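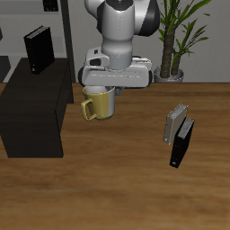

Sim demos: how many before you stop collecting?

Forum: Learning from demonstration > Data collection

tollgate_r
Posted 2/22/21

I'm collecting teleop demos in simulation for a pick and place policy. The task is to pick up a mug from a wooden table, lift it clear and set it down next to some upright binders. I have 167 episodes so far. I'm recording an outside view and a close view near the fingers, plus joint states and gripper width.

Trained on all of it, the policy gets the mug off the table 63 percent of the time. Most of the misses are at the grasp. It closes early, or it goes for the rim and the mug tips over.

Should I keep collecting the same way, or change something first? Each session gets me 40 usable episodes before my hands get sloppy, so another few hundred is a real chunk of my month.

witcombe_lab_guy
Change something first. We had the same kind of problem on the Witcombe setup and doubled the data before looking at it properly. The score hardly moved. Sort your failures by where the handle was pointing at the start and see if there's a pattern.

tollgate_r
I did that last night. With the handle to the left it's mostly fine. With the handle toward the back it fails more than it works. My reset script is supposed to pick the yaw at random, but I was skipping the starts I found awkward. So that one is on me.

pellam
There you go. You taught it your own preferences. Stop skipping starts. If a start is hard for you it's hard for the policy, and it needs to see it.

Ye-rin Kwak
I agree with not skipping, but I'd be careful about keeping every attempt. When I drive an awkward start I often hover, back off and come in again. If you train plain behavior cloning on that, the policy learns to hover. I redo those until I get a clean run, then keep the clean run only.

pellam
I don't agree. The backing off and coming in again is the part you want. A policy that has only seen clean runs has no idea what to do when it's two centimeters off.

Ye-rin Kwak
Two centimeters off and correcting, yes. Sitting still for three seconds while I think, no. Those are different and they should be labeled differently. I trim the pauses and keep the corrections.

pellam
OK, I can live with that. Trimming pauses is fine as long as you do it the same way for every episode.

gurby
What does the close view show at the moment of grasp? On mine the object filled so much of the view that the policy couldn't tell where the fingers were. I'd check that before doing anything about the number of episodes.

tollgate_r
I went through the close view for a batch of the bad ones, stepping one tick at a time near contact.

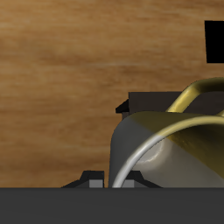 The part that matters is the gap between the two fingertip pads. When the rim is in there, I should close. When it's off to one side I should still be moving. Stepping through my own demos, I was sending the close command at different points – sometimes a good bit before the rim was between the pads. I drive from the outside view, and from out there it all looks the same.

gurby
Then your labels are noisy right where it counts. Put the close view on your main monitor and drive the last part from that.

songbird_ctl
Another option is to script the close. Drive the approach by hand and let the sim trigger the close when the rim is between the pads. You have the ground truth poses, so use them. I did this with the Song collector and it cut out a lot of the timing spread.

witcombe_lab_guy
I'd be against that if this is ever going on real hardware. You end up with demos that depend on something the policy can't see.

songbird_ctl
It can see the gap in the close view. The trigger uses the pose, but the same information is in the pixels.

witcombe_lab_guy
Sometimes it is. Once the mug covers one of the fingers it isn't.

tollgate_r
I'll do it by hand for now, with the close view on the main monitor. The plan is 40 new episodes with no skipped starts and the pauses trimmed. I'll train once with the old set included and once without it.

Ye-rin Kwak
Keep the evaluation starts fixed between the two, or you won't be able to compare them. I used Uker to store the seeds, but a text file works too.

tollgate_r
Text file it is. Will post both numbers here.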